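The Long Goodbye to the Foam Bowl

September
By the Food and Trade desk 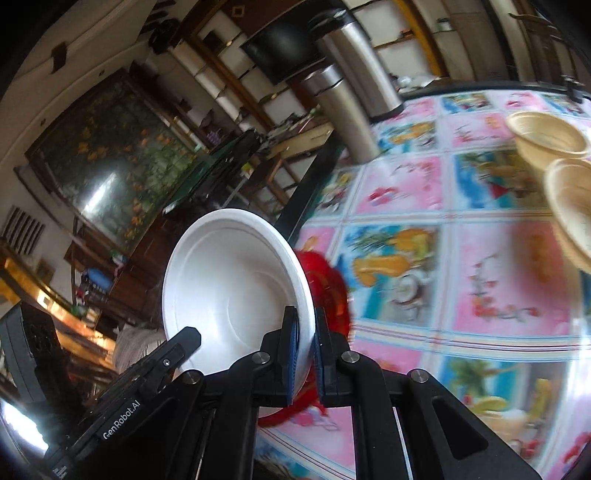 A white foam bowl with a ringed interior.

Laline's night market has 134 stalls in summer and fewer in the cold months, and until last year most of them served soup, noodles and curry in foam. The bowls were light, they stacked well and they kept a laksa hot on the walk to the foreshore. A sleeve of them cost less than a cup of coffee.

The town's ban came in with 9 months' notice. Stallholders could run down what they had in the storeroom, then had to move to fibre, paperboard or something washable.

Fibre was the first choice for most. The early stock went soft under hot broth, and traders doubled up, using two bowls for every serve. Pilura, a packaging wholesaler out at Trumier, now carries a heavier moulded bowl made from sugarcane pulp. It costs 160 dollars a carton, and small operators have started sharing orders to get the freight down.

Washables have been slower. The Malinowski Street kitchen hires out enamel bowls on a three-dollar deposit and runs a dishwasher behind the car park until 11 pm. Returns are good on fine nights. When it rains, people take their dinner home and the bowls go with them.

Prices have crept up. A bowl of noodles that was $13 is now closer to $14, and regulars have mostly paid it. The harder question is the bin. Fibre bowls only break down properly in a commercial composter, the nearest is two hours' drive inland, and the council's collection contract doesn't cover the trip. For now they go to landfill with everything else.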